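Matchday Operations, Level 2: handout for session 4
Grassroots and non-league football. Grounds, gates, bad weather
2 December 2019

17 shares 2 comments

Bring this with you next time, we carry straight on from section 5. Slides are not going up, so these notes are what you get.

1. Where we got to

Last session = licensing, who signs the safety certificate, capacity v. safe capacity. Recap in one line: the number painted on the turnstile wall is not the number you can let in. Flarnwood ground is the case we keep using. Stated capacity 2,949. Working figure on the night 2,000, as the far bank was shut for drainage. Tickets already sold on the old figure. You can see the problem.

2. Abandon, postpone, delay

Three different words, three different sets of paperwork. Students mix them up every year.

Postponed - called off before kick-off. Tickets normally carry over, check the league rule first.
Delayed - kick-off moved, same day. Referee and both clubs agree. Tell the gate BEFORE you tell social media.
Abandoned - started, then stopped. Referee's decision alone. Result does not stand unless the league says so later.

Note: pitch inspection is the referee's job on the day, but a local ref can do an early one if the away side has far to travel. Write down the time of the inspection and who was there. Clubs forget this and then argue for weeks.

3. Waterlogged pitches

Ball test: drop from shoulder height, goalmouths, centre circle, both wings. Ball stops dead = trouble. Roll it as well, a ball can bounce fine and still not roll.

Forks only where water is standing. Don't let eager parents fork the whole pitch, you end up with a pudding. No sand in the goalmouth on match morning unless the groundsman asks for it.

Covers: useful for frost, much less for rain. Tavden cup tie went ahead in April with the covers left on overnight and water pooled on top, then the lot got tipped on to the touchline when they were pulled off. Linesman's run was a bog by half time. Take covers off towards the corner with the drain.

4. Crowd in the rain

People move. They all go under the one bit of roof. So your nice even spread of spectators is gone in two minutes and the covered stand is over its number.

- Steward at each end of the covered stand, not in the middle
- Keep the front gangway clear, umbrellas down in seated rows
- Steps get slippy, mats at the top and botom
- Juniors doing mascot or flag duties: in last, out first, coats ready at the tunnel
- PA message short. Say it twice. Don't read out the full ground regulations

Ratio for the Trostomard exercise: 22 stewards for the whole ground. Work out how many go to the covered stand and be ready to defend it. There isn't one right answer, but "all of them" is wrong.

5. Ceremonies and presentations before kick-off

Agree a running order with both managers and the ref. Typed, one side of A4. Warm-up has to finish on time or everything slides.

Band or bugler: ask about shelter for the instruments. Recorded music as backup, on a second device, charged.
Minute's silence: referee's whistle starts and ends it. Turnstiles stop. Tea bar stops serving. Tell the tea bar!
Who walks out with whom, and which side they go off. Most of the mess happens going off.

If it's chucking it down, shorten the walk-on, leave the silence at full length.

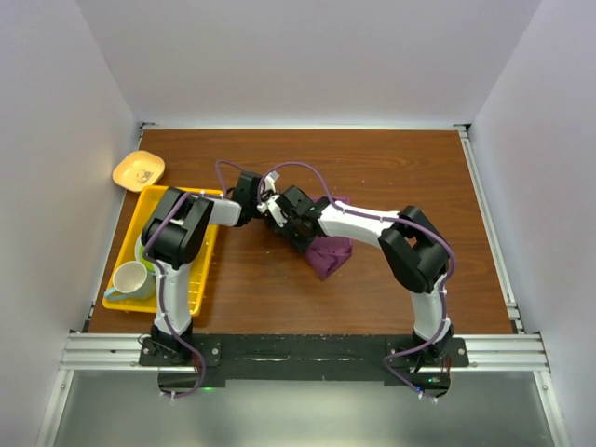
6. Radio and hand signals

Channel 1 control, channel 2 stewards, channel 3 medical. Nobody chats on 1.
Say who you are calling first, then who you are. "Control from north gate." Wait. Then the message.
Batteries die faster in the cold so carry a spare inside your coat.
Arms crossed above head = gate closed. Agree it at briefing, every match, even if it's the same crew.

7. For next time

Read the Delorme Park incident log (photocopy given out, ask if you missed it). Mark every entry where a time is missing. Then write the half-time PA message you would of used, forty words max.

Also have a look at your own club's wet weather plan. If there isn't one, say so, you'll be writing it for the assignment.

Assignment brief comes after the break. Late work goes in the tray, not under the door.

Course office: ask at reception | © Matchday Operations course team | Back to top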